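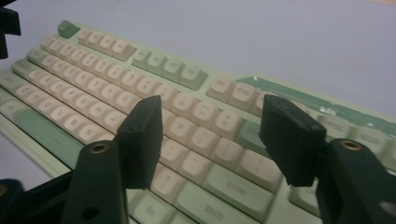 Fingers over the green keyboard, somewhere between the home row and Enter.

I've spent most of March on timestamps, and I'm only slightly sorry to be writing about them again. Stumenlow (my little replay tool, for anyone new) lines up the camera images with the finger width readings, and for weeks I'd been happily assuming both used the same clock. They don't! The camera stamps an image when it arrives, the width sensor stamps when it measures, and the gap wanders.

I only spotted it because the policy kept closing too early. I blamed the perception side first and wasted an evening fiddling with the crop - no difference at all. Then I plotted both streams for one run and there it was, width leading the images by 4 frames at the start and less by the end.

So the loader now resamples everything onto the camera's times, and throws out any run where the drift is too big to trust. Out of 2,407 runs that lost me 609, which hurt a bit. I did get some of them back by fitting a straight line to the drift (Nedon has a handy function for this, buried in the utils folder).

Still broken: run 651 crashes the viewer every single time and I've no idea why. The file opens fine in everything else. I'll have another go tonight, after tea, and if it's still sulking I'm going to rewrite the reader, which I've been putting off since before Christmas.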